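4.2 Setup and upkeep of the disassembly cell

The cell at the Gradthorpe site takes apart used desktop workstations so that memory, processors and expansion cards can be tested and sold on. It consists of one arm on a steel base, a fixed work table, a tool rack and two parts bins. The arm was already on site when the Zokdale project began, and we kept its controller and safety fence as they were. This section covers how the cell is prepared for a run, how the wrist camera is kept in line with the gripper, and which parts of the gripper wear.

A chassis is placed on its side against two hard stops on the table and held by a clamp. The side cover is removed by hand before the cell is closed. We tried to have the arm do this in the early trials, but the latches differed too much between models and the time was better spent on the board itself.

Each run starts from a viewing pose above the open case. From there the wrist camera takes a single picture, which the software compares with a stored layout for that board. The main reference is the CPU socket. Its metal frame gives strong edges under the cell lights, and it sits between the two banks of memory slots, so one match fixes the position of most of the parts we care about. The white latch clips at the slot ends serve as a second check. If the two disagree by more than the set limit, the run stops and the operator is asked to reseat the chassis.

Figure 4 gives the wrist camera's view of a Dell board with the socket and both memory banks empty and the load plate swung open. The gripper fingers take up part of the lower edge and overlap the graphics card.
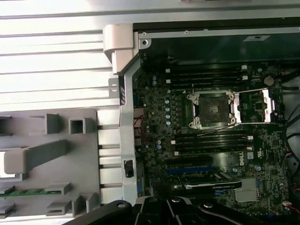

Figure 4. Open workstation chassis with the gripper over the motherboard, as seen by the wrist camera.

4.3 Camera and gripper alignment

The fingers hide part of the board in every picture, and the hidden area changes with how far they are open. We therefore mask them out, using a mask recorded at one fixed opening. The gripper is sent to that opening before each picture. A new mask is recorded whenever a finger is replaced, even if the part number is the same.

Alignment between camera and gripper is checked every 500 cycles. The operator mounts a printed target on the table, and the arm visits nine poses around it. The routine takes five minutes and needs no tools. Most of the drift we found came from the camera bracket, whose two screws worked loose over time. Thread lock helped, and the Solberg bracket fitted in June has a locating pin that keeps it from turning.

Loose wires are a harder problem. Thin strands and cable bundles move when a chassis is handled, so they cannot be part of the stored layout. The software treats anything that crosses a slot or the socket as a possible wire and marks that area as closed. The arm will not enter a closed area – the operator has to clear it first.

4.4 Gripper wear

The finger pads are rubber and were replaced after nearly 2000 cycles. Wear showed first as slip on graphics cards, which need a firm pull once the slot latch is released. The pivot bolts on the finger links need more attention than we had planned for. Play in these joints moves the fingertips sideways, and the alignment routine does not pick it up when the gripper is unloaded. We now close the fingers on a gauge block from Desholm at the start of each shift and log the tip position. If it has shifted, the bolts are tightened to the marked torque and the check is repeated. When the shift remains, the link is changed and the cell goes through the full alignment routine before it is put back to work.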